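The Slow Finger, or How We Lost Most of November

If you stopped by our tables at Akari last month and wondered why everyone looked so grumpy, I can finally tell you. We had a fault in the hand-held grippers, it hid from us for far too long, and I was the one who kept saying it was fine. So I get to write it up!

A quick refresher for folks on the other floors. We do folding and tidying tasks with hand-held grippers, one in each hand, and the recordings go to the Zornmont team, who train the arms on them. Each gripper logs how far open its fingers are, all the way through a task. If that number is off, the arm learns something that never happened. It closes too soon, or too late, or it squeezes a paper cup flat (ask the Zornmont folks about the cups, they have feelings).

What we saw first

The first complaint was pretty vague. Zornmont wrote to say their arm was "grabbing air" on the cloth task. It would come down in the right place, close, lift, and leave the cloth sitting there on the table. We watched the video, we watched the recordings, and everything looked good to me. The fingers close, the cloth comes up. I wrote back something breezy and went to lunch, and I would like that email deleted from all servers.

A few days later they sent a list. They had gone through 145 recordings from our side, and in 22 of them the logged finger position trailed behind what the fingers were doing in the video. The delay was small at the start of a session and grew as the session went on. By the end, the log said "still open" while the pads were already shut tight on the cloth.

What we blamed

Oh, so many things. We blamed the clock on the recording laptop, and reinstalled it. We blamed the new cables, and swapped them for the old ones, which were worse for completely separate reasons. I blamed the pads for a whole afternoon, on the theory that a worn pad would let the fingers close a little farther than they should. I measured every pad we own. They were all fine and I had a sore neck.

Hauke Frerichs was the one who got us moving in the right direction. He asked which unit had made the bad recordings, and I had to admit that we didn't write that down. We log the person, the task and the table, but the grippers just get picked up from the shelf. So we put numbered tape on every one and started over, and inside two sessions the late readings were all coming from a single unit. It had the same firmware as the rest and had gone through the same calibration. I was a little insulted, to be frank.

What it was

A screw. There's a small sensor inside the body that reads the finger linkage, and the collar that ties the two together is held by one set screw. On the bad unit, the screw had backed out just enough for the collar to drag and slip. Every squeeze moved it a hair. Calibrating put the number right again, so the morning recordings looked perfect, and by 4 p.m. it had wandered off. That's why we never caught it on the bench, where I would open and close the thing maybe a dozen times and call it good.

Oltmanns built that batch for us and they were great about it — they had a replacement collar with a flat on it out the door before I'd finished apologizing for my tone. The rest of the batch is getting the same part as we go.

We've also changed how we check. Before anyone starts a session, each gripper gets 60 full squeezes and then a second reading against the gauge block. It's boring and your hand will hate you. We hold the thing up and look straight into the jaws while we do it, so we can see the pads meet and not just trust the screen.

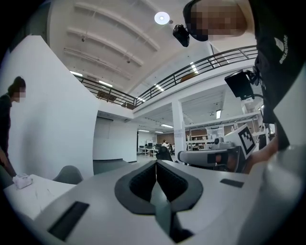

What happens to the old recordings

The 22 bad ones are out of the set for good. Another 117 came from days when we can't say which gripper was used, and those are parked in a folder called "maybe" until Zornmont has compared the video with the log. Please don't pull from that folder, even if you're in a hurry and it looks tempting.

If you record at Wesislow, your grippers came from a different batch, but please do the squeeze check anyway and send me the before and after readings. And write the tape number on your session sheet! There's a new box for it, top right, next to the table number. Spare tape is in my second drawer, under the gauge blocks.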